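Search this site
Search
Go

Workout Music Program: Progress Report for May
By Vittoria Villa

The grant pays for a year of monthly workout playlists and the group classes that use them. This report covers the work done through May and what is left to spend.

Playlists

We put out 11 playlists this period. Each one runs long enough for a full class, with a warm-up, a main block and a cool-down. The Riva series is the one most instructors picked up. It keeps a steady beat through the main block and does not jump around in tempo, so people on the bikes can hold a pace. The Pan series is for stretching and slow strength work and has been used less. Two instructors asked for more songs with words in it, and we are adding those now.

We dropped the plan to build every list from listener votes. Votes came in mostly for the same few songs, and several were too slow to run to. Votes now fill one slot per list, right after the warm-up.
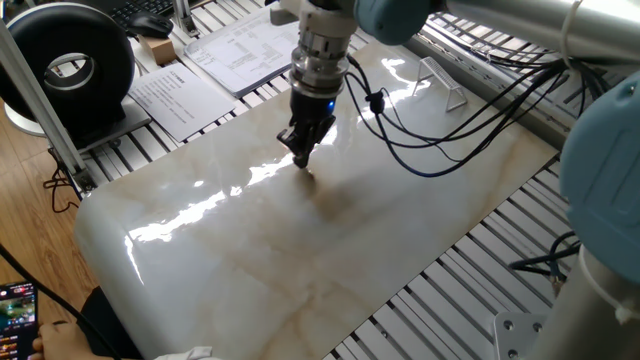 Classes

Classes ran at 25 sites, up from 20 at the time of the last report. The new sites are all small gyms with one studio. Sound is the main problem there. Three of them play the lists from a phone through a single speaker, and the bass drops out once the room fills up. Skeltar lent two speaker sets and we rotate them. This works, but it means someone has to drive them over before the early class.

Attendance held steady in the morning and fell off after 7 p.m. We moved the evening interval class forward by half an hour at four sites -- too soon to say if it helped. 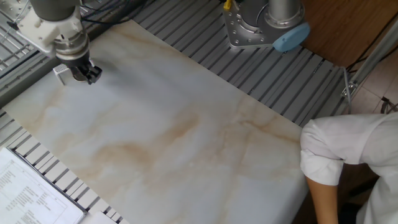

Tempo is still the hardest thing to explain to new instructors. Many of them pick songs by how loud or busy they sound, and a busy song can have a slow beat under it. In training we now start with veining in stone, like the soft beige and tan running through that white marble-patterned slab: the eye goes to the pattern first, but the pale base covers the whole surface. Then we play a song and ask the group to clap only the base beat. Clasunora has agreed to host the next training.

Spending

Music licensing came in as planned. Printing went over by $500, mostly on class cards that had to be redone with new times. We covered it from the travel line and do not need more money. We would like to carry over whatever is left in the travel line to pay for speaker deliveries -- please let us know if that is allowed.

Next steps

Finish the new Pan lists. Hold the Clasunora training. Check evening attendance again and decide whether to keep the earlier start.

Recent items
Riva Playlist Notes for Instructors
Choosing Songs for a Cool-Down
Class Times by Site
Speaker Loan Sign-Up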